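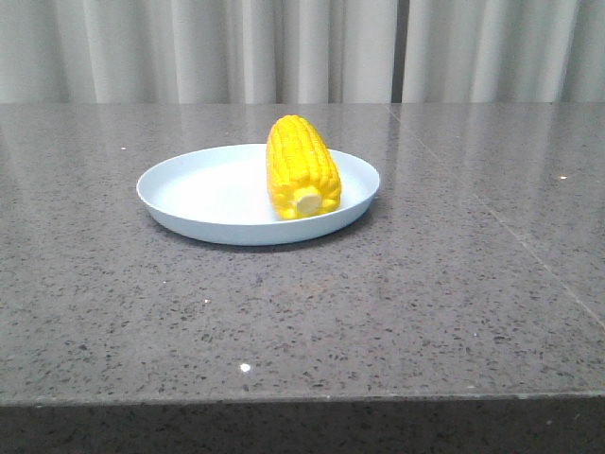
Kirkent Corn Stripper review
By Hartmut Hollmann

I freeze corn every August. For most of my life I did it with a chef's knife and a cutting board, and for the last few summers I have done it with whatever corn tool was in the drawer. This year the old one broke and I bought the Kirkent, the one with the ring blade and the clear cup underneath. It cost $11 at Flitosar, where it hangs next to the cherry pitters.

I put off writing this until I had used it for the whole season, including one long Wednesday with 36 ears from the farm stand. A corn tool that does fine on supper for two can be miserable on a big batch, and the big batch is the only reason I own one.

What it is

A round steel blade with small teeth sits inside a plastic ring. You push the ring down over the cob and the kernels fall into the cup. There is a palm grip on top with a rubber pad, and the cup twists off so you can dump it. The whole thing is the size of a large coffee mug and comes apart into blade ring, grip and cup. The blade does not come out of its ring.

It ships in a cardboard sleeve with a sheet of instructions that can be read in a minute. There is also a plastic guard for the blade. Keep the guard. The teeth point up when the tool is lying in a drawer and they are sharp enough to cut you.

Setup

None, apart from washing it. The first time I twisted the cup on I got it cross-threaded and thought the part was bad. It needs a quarter turn backward until it drops, then forward. After that it went on properly every time.

How it cuts

On a fresh, medium ear the Kirkent works well. You trim the stem end flat, stand the ear on the cut end, center the ring over the tip and push down with a slight twist back and forth. The first inch takes some force. Once the blade is under the first kernels it moves along steadily and the kernels come off in strips, several rows stuck together. They break apart when you stir them or when they hit boiling water.

The depth is fixed. Kirkent has set it a little shallow, and I think that was the right call. You leave some of the kernel base on the cob, but you don't get the tough bits of cob in your corn that come from cutting too deep. If you make creamed corn or chowder you'll want to scrape the cob afterward with the back of a knife anyway, and the shallow cut leaves plenty of milk to scrape.

Fat ears are a problem. The ring is one size, and on an ear that swells in the middle the blade digs in as it goes over the wide part, then rides loose as the ear narrows. I had a few where I had to back the tool off, turn it and start again. On the worst of them I gave up and used the knife. Very thin ears have the opposite trouble: the blade skims one side and misses the other unless you lean the tool, and leaning it is how you slip.
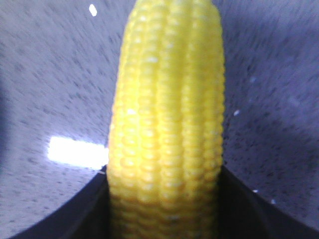

Straight rows also help. Some varieties have rows that wander, especially near the stem end, and the strips tear instead of lifting off clean. You lose a little corn there but it's not enough to bother me. Older ears that have gone starchy are harder work, whatever you cut them with. The kernels are firm and the skins tough, and my wrist could tell by the end of a bowl of them.

I tried it on raw corn and on corn that had been blanched for 4 minutes and cooled in ice water. Blanched is better by a wide margin. The kernels are set, they don't spray, and the blade slides. Raw corn spits juice out through the gap between the ring and the grip, and it got on the wall, the toaster and my glasses. If you want to strip raw, wear an apron and work in the sink.

Dry the ears after the ice bath. The instructions don't mention this and they should. A wet ear turns in your hand, and you are pushing down on a toothed ring at the time.

The cup

The cup is the weak point. Kirkent says it holds the corn from one ear, and that's true for a small ear. With a good-sized one the kernels back up against the underside of the blade before you reach the bottom, and the tool gets hard to push. I took to emptying it partway down, which means lifting the tool off, twisting the cup free, dumping, and finding your place again. On a big batch that adds up to a lot of fiddling.

Later in the season I quit using the cup entirely. I stood the ears in the middle of a tube cake pan, with the tip of the cob end in the hole, and used the ring and grip by themselves. The kernels fell into the pan. This was a good deal faster, and it's how I'd suggest anyone use it who is doing more than supper. The pan does need to sit on a folded towel or it will skate around the counter.

The measuring marks on the cup are printed in pale gray and I could not read them once there was corn behind them. I never needed them.

Comfort

The grip is broad and the rubber pad is soft enough. I have some arthritis in my right thumb, and a palm grip suits me better than a handle I have to pinch. I did the big batch in two sittings with lunch between, and my palm was sore that evening but my thumb was no worse than usual. The knife would have been harder on me.

If you have small hands, try holding one in the store first. My daughter-in-law couldn't get her hand around the ring well enough to twist it, and she went back to pushing straight down, which takes more strength.
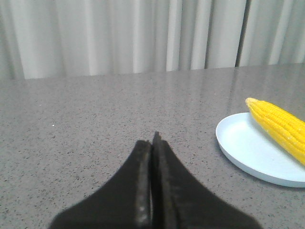 Cleaning

Rinse it right away. Corn starch dries like glue, and the teeth are too fine to get a sponge between. I left it overnight once and had to soak it and go at it with an old toothbrush. When rinsed at once it comes clean under the tap with hardly any work.

Kirkent says the parts can go in the dishwasher, top rack. I ran the cup and grip through and they were fine, although the cup has gone slightly cloudy. I washed the blade ring by hand. There is a seam where the steel meets the plastic, and bits of skin collect in it. You have to look for them.

No rust so far. The blade is as sharp as I can judge it to be after one season, meaning it still takes hold of the first kernels without much argument. There's no way to sharpen it and Kirkent doesn't sell a replacement ring, so when it goes dull the tool is done.

Compared with the others

The one that broke was a Brorner, the kind shaped like a wide vegetable peeler that you draw down the side of the ear. It takes off a few rows per stroke. It was slower than the Kirkent, but it didn't care what size the ear was, and it fit in the drawer without taking over. The handle cracked where it meets the head. I'd had it three summers and it was cheap, so I can't complain much. For somebody who strips an ear or two for a salad, I would say get the Brorner and skip the Kirkent.

I also borrowed a Bergmann for a weekend. That one is a steel plate with a hole and a blade, screwed to a board, and you drive the ear through it with a mallet. It is very fast and very loud. It costs a good deal more and wants a solid bench under it, and I didn't like having my hand where it had to be. For a family that puts up bushels of corn every year it may be worth a look.

Then there is the knife. A sharp knife with a long blade will strip an ear as fast as the Kirkent in the hands of someone who has done it a lot. It also handles any size of ear and needs no drawer space. What the Kirkent gives you is an even depth without having to think about it, and less mess if your corn is blanched. I noticed the even depth when the bags came out of the freezer, since there were no long ragged pieces with cob on them.

Things I'd change

A bigger cup, or a bottom that opens so you can set the tool straight over a bowl. A second ring for large ears, even if it cost extra. Darker marks on the cup. A tighter blade guard – mine falls off if the drawer is shut hard, and I've put a rubber band around it.

Who should buy it

Anybody who freezes or cans corn in moderate amounts and has trouble gripping a knife for long. It does decent work at a fair price as long as your ears are of ordinary size and you blanch them first. If you grow one of the big late varieties, measure a few ears across the middle before spending the money. The opening on mine is a hair under 2 inches, and anything wider than that is going to fight you.

I'm keeping mine. I'd give it 4 stars out of 5 used with the cake pan, and 3 used the way the instructions tell you to.

One correction for anyone who bought from the Flitosar shelf tag: it lists the tool as working on cabbage as well. The instructions in the sleeve say nothing about cabbage, and I can't see how you'd get one through the ring.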